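## 4. Recording wrist-view trials on under-surface fixtures

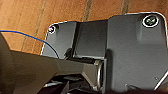 *Figure 4-1. Wrist view, gripper finger approaching the metal ring on the bracket.*

This section covers setting up and recording trials for the Plikasard method. The method uses only the wrist camera to bring a gripper finger to a small target on the underside of a table or shelf. It assumes the arm is mounted, powered and calibrated as described in Sections 2 and 3.

In Figure 4-1 the bracket is screwed to the wood and the ring hangs near its bottom center, at the end of a pin in the horizontal slot. The ring is the target. The screw heads also show up as bright circles, and the detector can confuse them with the target if the seed point is placed badly. See step 7.

### 4.1 Before you start

You need:

- the arm with the two-finger gripper fitted
- the wrist camera, focused for close work
- a fixture with a ring target, fastened to the underside of the test surface
- the Fledesier recorder, installed and licensed to the workstation
- an empty session folder with at least 200 GB free

> **Caution:** The arm works upward in this set-up. If it loses power it may sag onto the stand. Keep hands and cables out of the space between the gripper and the base whenever the brakes are off.

> **Caution:** Route any loose wire near the fixture so that a finger can't hook it. Check this again after each change of fixture.

### 4.2 Set the starting pose

1. Put the arm in slow mode.
2. Jog the gripper under the fixture with the camera facing up.
3. Raise the wrist until the whole bracket, or as much of it as will fit, is in the camera view. The wood behind it may be soft. The edges of the bracket must be sharp.
4. Check that at least one screw head and the ring are both visible. The method uses the screw head as a fixed reference and fails without one.
5. Close the fingers to the pre-contact width and confirm that the fingertip shows in the view. A blurred finger is normal and needs no correction.
6. Save the pose as `start_a`.

### 4.3 Mark the target

7. Open the live view and click once on the ring. Place the seed on the metal itself. A seed on the pin beside it makes the tracker follow the slot edge.
8. Click once on the center of the reference screw. Use the larger head if two are visible.
9. Wait for both markers to turn green. If either stays yellow for more than 30 seconds, change the lighting (see 4.5) and repeat from step 7.
10. Select **Lock pair**.

### 4.4 Run and record

11. Set the number of start offsets to 6. These are spread around `start_a` and are visited in random order.
12. Choose the condition: **Full** (ring and screw), **Ring only**, or **Blind**. Run all three for each fixture before you move to the next one.
13. Select **Record**. The recorder saves the wrist video, joint positions, motor currents and the two marker tracks.
14. Keep one hand near the stop button. Press it if the finger pushes on the bracket and the current trace climbs past the red line.
15. When the run ends, label each trial as **touch**, **miss** or **stopped**. Don't leave labels for later. The summary script skips unlabeled trials without a warning.

**Note:** A touch means that the fingertip met the ring before any other part of the fixture. Contact with the bracket face first is a miss, even if the ring moves afterward.

### 4.5 Lighting

The target is shiny and the bracket is dark gray, so exposure is a compromise. Set it by hand. With auto exposure on, the image brightens as the finger covers the wood, and the bright rim around a screw can spread until the marker slides off.

- Move the lamp to the side if the ring shows one solid white patch.
- Lower the gain before you shorten the exposure.
- Leave the shadowed area below the bracket dark. The tracker masks it.

### 4.6 What the pilot runs showed

The pilot set held 327 trials, recorded on the Genholm bench with software older than the current release. The Full condition gave the most touches. Ring only did nearly as well from close starts and got worse as the offset grew. Most of its misses landed to the side of the ring, which fits with drift in the ring track once the finger covers part of it.

Blind runs are kept as a baseline. They repeat the saved path with no camera input and are sensitive to any shift in the fixture, so check the screws for tightness before each set.

The pilot used one bracket type and one surface finish. We have no results for painted surfaces. If you record on one, enter the finish in the `surface` field so the data can be kept apart.

### 4.7 Export

16. Select **Session > Export** and choose the Yatsenko layout.
17. Check that the trial count in the export log matches the session list.
18. Copy the exposure settings file into the same folder. It isn't included in the export.

Fault codes for the recorder are listed in Section 7.

Revised 2024-02-08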